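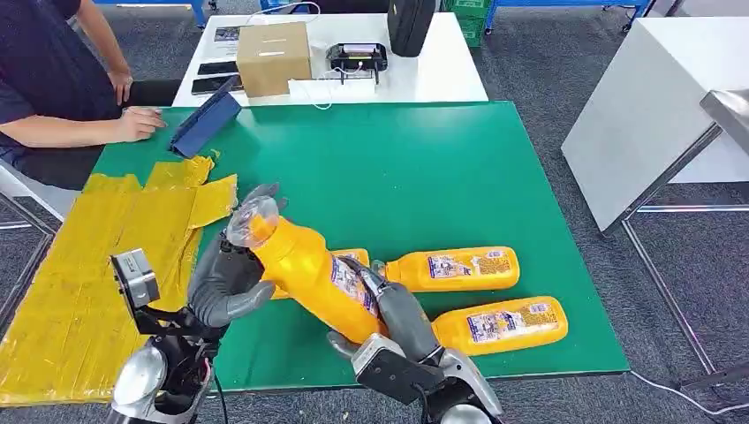 A big tabletop mat is the best thing I ever bought for sorting bottles, and I'll defend that to anyone! Mine has traveled through three kitchens and a very cold garage. Pick one in a plain strong color, the way yellow bottles stand out on a green mat, and you'll spot every cap and label at a glance. Lay the bottles on their sides with all the caps pointing the same way - you can then read straight down the row.

Posted in: Home & Handy > Sorting and Storing

Search this site... Go

What you need

A mat, a damp cloth, a dry cloth, a marker and a shallow bin. I use the Sukosar bin, 44 cm long, but a shoebox lid does fine.

How to do it

1. Clear the table and smooth the mat flat. Press down any curled corners.

2. Bring over 6 bottles at a time. More than that and they start rolling into each other.

3. Pick up each bottle with both hands and check the cap. Tighten it, then wipe the bottle from the neck down. Keep the cloth off any label that's starting to peel.

4. Read the label properly, small print included! Look for the date and any storage directions. Put matching bottles side by side.

5. Got two half-empty ones of the same thing? Leave them separate and mark both caps, so they get used first. (Pirjo Oksanen taught me the cap trick and I love it.)

6. Load the bin with the marked caps in front. Anything that has to stay upright goes in a taller box.

Wipe the mat and roll it up once it's dry. Next month I'm doing the spray bottles under the sink - wish me luck!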